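양팔 로봇 시뮬레이션 키트 '닐리넘' 써보니… 루리스 개발 담당에게 물었다

질문은 많고 시간은 없었다. 오후 4시에 시작해서 회의 두 개 사이에 끼인 인터뷰. 커피도 못 마심. 루리스(Luris)가 내놓은 닐리넘(Nilinum)은 양팔 로봇용 가상 작업 키트다. 실제 팔을 사기 전에 화면 안에서 손동작부터 돌려보라는 물건. 6월에 업데이트가 한 번 나왔고, 그 뒤로 문의가 늘었다고 한다.

먼저 뭘 파는 건지부터. 담당자 대답은 짧았다. "작업장입니다. 책상, 물건, 양손. 그리고 채점기요." 채점기가 핵심이란다. 물건을 제자리에 놓았는지, 중간에 떨어뜨렸는지, 너무 세게 쥐었는지 기록이 남는다. 기본 패키지에 들어 있는 과제는 34개. 컵 옮기기, 뚜껑 닫기, 수건 접기, 계란 담기 등등.

왜 하필 계란이냐고 물었다. "고객들이 제일 먼저 돌려보는 게 그거예요. 작고, 굴러가고, 힘 조절 못하면 끝이니까요." 양손이 꼭 필요한 과제는 아니지 않나? "한 손으로도 집을 수는 있죠. 근데 담고 나서 뚜껑까지 닫으려면 얘기가 달라져요. 다른 손이 통을 잡아줘야 안 밀립니다."

가격 얘기. 연구실용 1년 라이선스는 월 구독이 아니라 연 단위로만 끊는다. 금액은 좌석 수에 따라 다르다며 기사에는 쓰지 말아 달라고 했다. 아쉬운 부분. 체험판은 과제당 500회까지 실행할수 있고, 그 이상은 돈을 내야 한다. 학생 한 명이 주말에 다 써버릴 숫자 같다고 했더니 웃는다. "네, 그런 메일 많이 받습니다."

설치는 직접 해봤다. 설명서가 207쪽. 길다. 앞의 두 장만 읽어도 돌아가긴 하는데 손 모델 바꾸는 법이 거의 맨 뒤에 있어서 한참 헤맸다. 이 부분은 담당자도 인정. "목차를 다시 짜는 중이에요. 순서가 이상한 거 알아요." 언제 나오냐니까 날짜는 못 준다고. 영어판이 먼저, 한국어판은 그 다음.

경쟁 제품 그롤탄스(Groltance)와의 차이도 물었다. 그쪽은 다리까지 있는 전신 모델을 지원한다. 닐리넘은 팔과 손만. "다리 넣을 계획은 없습니다. 손가락 마찰을 제대로 하는 데만 해도 일손이 모자라요." 대신 손가락 마디별로 힘 값을 뽑아볼 수 있고 그래프도 바로 나온다. 써본 느낌으로는 이 그래프가 제일 쓸만했다. 어디서 미끄러졌는지 금방 보임. 반면 화면은 밋밋하다. 배경 벽도 책상도 다 회색 아니면 흰색. 조명 바꾸는 메뉴는 있는데 메뉴가 깊다.

약점도 물어봤다. 깨지는 물건은 아직 안 깨진다. 계란을 세게 쥐면 채점기에 실패로 찍힐 뿐 껍질은 멀쩡. "깨지는 걸 그려주면 보기엔 좋죠. 그런데 계산이 느려져요. 학습 돌리는 분들은 속도를 더 원하세요." 납득은 되는데 데모 보여줄 때는 좀 심심하다.

계란 담기 과제는 접시에 놓인 계란 하나를 집어서 네 칸짜리 통에 넣는 것이다. 손이 계란 위까지 가는 건 금방이고, 까다로운 건 손가락을 오므리는 그 다음이라고. "엄지 각도가 조금만 틀어져도 계란이 접시 테두리 쪽으로 도망가요. 저희도 기본값 잡는데 제일 오래 걸렸어요."
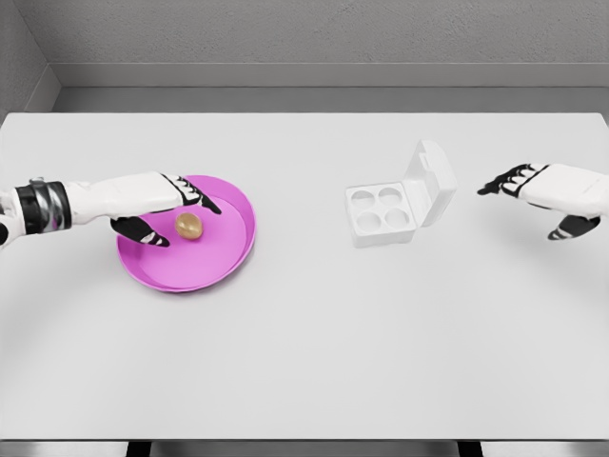 데자르댕(Desjardins)은 생각이 조금 달랐는데, 가상에서 잘 되던 손동작을 실제 팔에 옮기면 힘 값을 처음부터 다시 잡아야 했다며 키트만 믿고 일정을 짜지는 말라고 했다. 그래도 물건 위치를 바꿔가며 반복하는 용도로는 돈값을 한다는 평이었다.

이 얘기를 전하자 담당자는 부정하지 않았다. "맞습니다. 옮기는 작업은 남아요. 저희가 줄여드리는 건 그 앞단계고요." 보정용 도구를 따로 준비 중이긴 한데 유료일지 무료일지는 아직 안 정했단다. 기존 고객에게는 먼저 써보게 할 생각이라고.

마지막으로 처음 사는 사람한테 권하는 과제를 물었다. 계란 말고 컵부터 하란다. 손잡이 없는 컵. 다음 회의 알림이 울려서 인터뷰는 거기까지. 체험판 신청은 루리스 홈페이지에서 받고, 학교 메일로 신청하면 승인이 좀더 빠르다고 한다.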